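Inside the Graltville Open Day: A Conversation With Finlay Mowat
Community Programs, Crichton Institute

On a Sunday in February the Crichton Institute opened its assembly laboratory in Graltville to the public. Over the course of the day, 700 people passed through the building. Most of them came to see the computer disassembly and repair cell, which had not been shown outside the institute before. Finlay Mowat, who directs the laboratory, met with us in the late afternoon to discuss the demonstration and the work behind it.

Mr. Mowat began with the purpose of the project, which carries the name Plandel. The institute receives retired desktop computers from schools and public offices in the region. Many of these machines contain parts that could serve for years in another computer. Removing them by hand is slow, and the labor often costs more than the parts are worth.

"We are asking a narrow question," he said. "Can a pair of arms take a part out of a machine, set it down where it can be found again, and put it back without damage? Everything you saw today is a piece of that question."

The demonstrations ran in sessions of 22 minutes, with a short introduction in the hallway and time for questions at the rail. Mr. Mowat said his staff had argued for longer sessions. He preferred to keep them brief so that families with young children could stay to the end.

Much of the conversation turned to gripping. Small electronic parts are thin and leave very little edge to hold. Metal surfaces throw back the ceiling lights, and a program that relies on camera images has to cope with that glare.

"A person picks up a small board and adjusts the pressure without thinking," Mr. Mowat said. "We have to decide on that pressure, write it down, test it, and then test it again after somebody changes the finger pads."

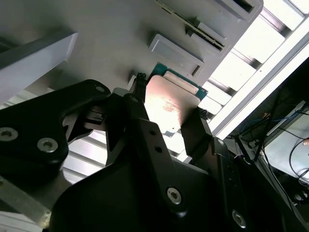 Teresa wrote on one of the comment cards that she had expected the arms to be much faster, and that watching them go slowly made her trust them more. Several other cards raised the matter of speed, some of them less kindly. Mr. Mowat had read them by the time we spoke. He said the arms were set well under their normal working speed for the open day, and that even at full speed they would not match an experienced technician.

"I would rather be asked why it is slow than why it broke something," he said.

He was equally direct about the limits of the system. It does not yet handle laptops. Machines with heavy dust must be cleaned by staff first. Older cases with bent panels are set aside, as the stored positions no longer apply to them. 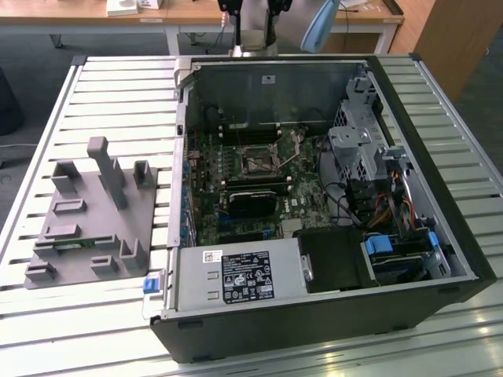 The choice of computer for the public sessions took several weeks to settle. Mr. Mowat wanted a design in which most parts could be reached from one side, and he wanted visitors to be able to follow the work without a technical background. Laying the tower on its side with the panel off answered both needs. The blue latches and drive clips were useful as well, he noted, for they gave the guides something simple to point to when explaining which parts a manufacturer intends people to remove. Guides were asked to avoid abbreviations and to say "main board" or "power supply" in full.

We asked how a sequence of steps is prepared. Mr. Mowat explained that an operator first carries out the task by guiding the arms, and that the motions are recorded. The institute holds 2,000 such recordings at present, covering successful attempts and failed ones. He considers the failed ones to be of equal value and does not permit them to be deleted.

"People want to clean up their mistakes before anyone looks," he said. "I understand it. But the record of a part slipping tells me more than a good run does."

The software used to sort and review the recordings is called Lotano and was written by the laboratory's own staff. Visitors could try a simplified version at a desk near the entrance, where they were invited to mark the moment at which a grip began to fail. Mr. Mowat said that children were often quicker at this than their parents.

Holding fixtures formed another part of the discussion. The laboratory designs its own, and each is revised many times. A slot that is too tight will keep a board from coming free, and one that is too loose lets the board lean, so that the next grip starts from the wrong angle. Mr. Mowat described the fixtures as the least admired and most argued-over items in the building.
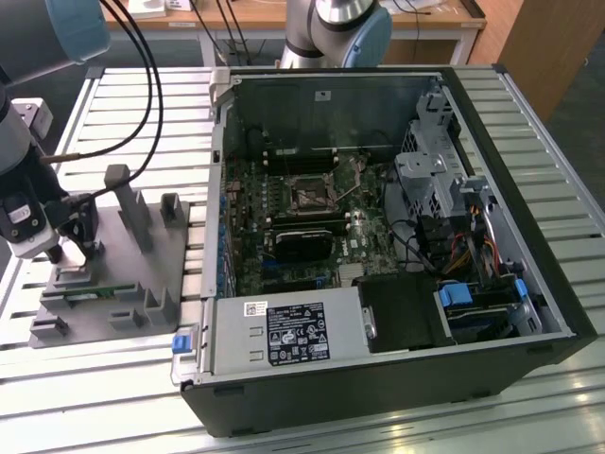
Marcus, at the rail during the last session, asked whether a machine like this would end up taking the repair job his nephew was training for. Mr. Mowat said the question had come up in nearly every session and that he did not wish to brush it aside.

"I cannot promise what an employer will do," he told us. "What I can say is that the computers we receive are, for the most part, not being repaired by anyone at present. They go to the shredder. We also need people who know these machines well, and we have trouble finding them."

The institute intends to offer evening classes in basic computer repair, taught in the same laboratory. Places will be limited, and residents of Graltville will be given first choice. Mr. Mowat would like the students to work beside the arms and to report on what the arms do badly.

Asked what he would change before the next open day, he named the sound system first. Visitors at the back could not hear the guides once the room filled. He would also like to open the fixture workshop across the hall, provided that enough staff are available to supervise it.

Requests for group visits may be submitted in writing to the Community Programs office.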